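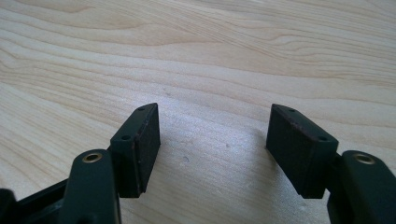 Last changed in March

The Long Table at Lelby

Clodagh Keogh bought the old feed store in Lelby in 2000 and spent two years clearing it out. The dining room seats 20. Supper is one sitting, at 7 p.m., and everyone gets the same soup, bread and main dish.

Wubit Hailu runs the kitchen. She bakes in the morning and starts the lentils after lunch. "People ask for a menu," she says. "I tell them what's in the pot."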